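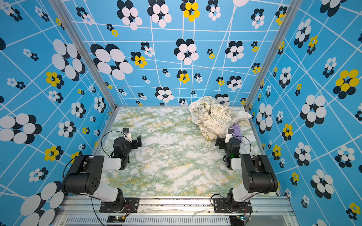 Photo: Gistard

In praise of loud walls

My neighbours have just painted their hall white. Before that it was white. They spent a fortnight choosing between the two, and they are pleased with the result, and I said it looked very nice.

I think we have become afraid of pattern. Walk through any street of houses for sale in Ostdale and you will find room after room in white, off-white, or the grey that looks like wet pavement. The agents like it that way. A plain room, they say, lets the buyer imagine their own things in it. Then the buyer moves in and leaves it plain, with an eye on the next buyer. A house can go through four owners like this without any of them pleasing themselves.

The walls in the photograph go the other way. The ground is a bright sky blue, with thin white lines wandering over it in a grid that never quite runs straight. On top of that come the flowers, made of plain ovals laid one over another, mostly white over black, with a few in yellow. The same print goes on all three sides. Underfoot is a marble print in white and green, which a cautious person would have said could not be put with it.

I like it, and I want to say why, because 'cheerful' is the word people use for such things when they mean they would not have it themselves.

First, the grid is crooked. A lot of modern wallpaper fails because it is too well behaved. A perfectly straight check shows up every wall that leans, and in an old house they all lean. My own back bedroom is 2 cm wider at the top than at the bottom, and I know this only because I once hung a stripe in it. Skewed lines forgive a great deal.

Second, the yellow is rationed. If every flower had been yellow I would want to leave. As it is, the eye goes from one yellow patch to the next, and the black and white can get on with filling the space between them.

Third, it goes on every wall. The feature wall has a lot to answer for. One papered wall and three plain ones looks like a job that ran out of money. I did it myself in the front room, with seven rolls of a leaf print from Tavares, and for years visitors looked at that wall and then politely at the other three. When I finally papered the rest, the room seemed larger and a good deal calmer. Pattern all round you settles into a background – pattern on one side stares at you.

There is a fair case against. Pictures are hard to hang on a busy wall. Paper costs more than paint, and the good ones cost a lot more: Brudula wanted £52 a roll for the one I liked best, and I did not buy it. Tastes change, and stripping a room is a miserable way to spend part of December. I would not put large flowers where somebody has to sleep off a migraine.

But a hall, a landing, a downstairs loo, the small room where the ironing gets done – these are places we pass through or put up with, and they can stand some noise. Start with the smallest. Buy one roll more than the chart tells you, and match the pattern at eye level, where it will be looked at, and let it go wrong behind the door.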